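**Riltgate - Working Group on Robot Cell Rules and Practice**

Minutes of the meeting held 29 January 2026, Room 7

Present: Sioned Gittins (chair), Povilas Kivi, Iolo Powell, Rhiannon Morgan (minutes)

Apologies: Haf Nicholas, who sent written comments on items 3 and 5

**1. Minutes of the November meeting**

Agreed, with one correction. Under item 4, "operator" should read "cell lead" in both places. Rhiannon will reissue the file.

**2. Actions carried over**

- Povilas has replaced the door labels on the Kuhlmann cell. Closed.
- Iolo has asked Hokell for the revised speed limits for shared work areas. No reply yet. Stays open.
- Sioned has the draft of the training record. She wants to shorten it before it goes out. Stays open.

**3. Start and end state for tabletop tasks**

Most of the meeting went on this item. The draft rule says that every stacking or sorting run must begin from a written start state and finish in a written end state, and that the cell lead signs for both. Povilas said the wording works for sorting but is loose for stacking. "Bowls stacked" has been read in different ways by different shifts. Some people put the stack down anywhere on the table, and some leave a bowl tilted inside the one below it and still pass the run.

Iolo proposed that the end state should name the order of the pieces from the bottom up, by color, and say where on the table the stack may stand. For the three-bowl task that would be blue at the bottom and the two green ones nested in it. Agreed.
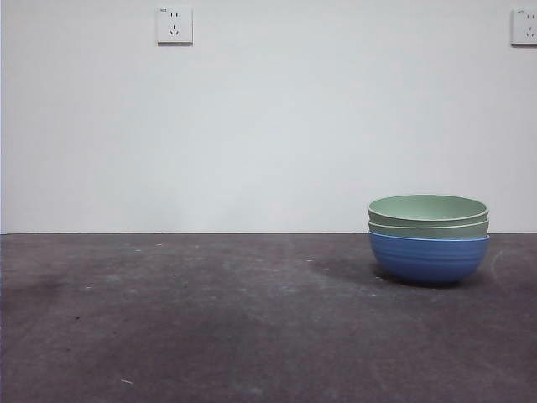
Haf's note asked whether the arm has to be back at its park position before the end state is checked. Sioned thought so. An arm hanging over the table hides part of the work from the fixed camera, and it means a person reaching in is reaching under it. Povilas pointed out that parking adds time to every run, and that the log for the last block showed 661 runs. After some discussion it was agreed that the arm parks clear of the camera view before any check, and that the time is accepted. Nobody reaches over the table until the cell lead has confirmed the hold.

There was a shorter discussion on table surfaces. The current rule says "clean and unmarked," and a matte dark top shows every scuff and speck of dust. Rhiannon said that if the rule is read strictly then no table in use would pass. New wording agreed: the surface must be free of loose items, liquid and grit. Scuffs, stains and light scratches are allowed as long as the pieces sit flat. Povilas still wants tables wiped at the start of each shift and this will go in the checklist, not the rule.

**4. Wall outlets near the work area**

Iolo raised the outlets on the wall behind the tables. The site rule covers floor boxes and overhead drops but says nothing on wall outlets. He would like nothing plugged in behind a table while a cell is running, apart from equipment on the cell's own list. Chargers are the usual problem - a cord ends up lying across the table and the arm can catch it.

Sioned agreed in principle but did not want to ban use outright without asking the Flinudis team, who share two of the rooms. Interim rule: no cord may cross or hang over a work surface during a run. The wider question comes back next time.

**5. Keep-clear distance**

The draft gives 300 mm between the outer edge of the arm's programmed path and any loose item not part of the task. Haf's comment was that this is fine for the larger tables but leaves very little room on the small ones. Povilas will measure the small tables with the arm at full programmed reach and report. The figure stands until then.

**6. Incident log**

57 entries reviewed. Most were stops called by the cell lead with no contact. Two were entered with no cause given, and Rhiannon will go back to the people who signed them. Iolo asked that "other" be removed from the cause list. Not agreed, but a line of text will be required whenever it is used.

**7. Actions**

- Rhiannon: reissue November minutes; follow up the two log entries.
- Iolo: redraft item 3 end-state wording; chase Hokell.
- Povilas: measure small tables; add wipe-down to shift checklist.
- Sioned: write to Flinudis on wall outlets; finish the training record.

**8. Any other business**

Povilas asked for a second copy of the rules to be kept at the Kuhlmann cell. Agreed. Haf will be asked to chair the next meeting.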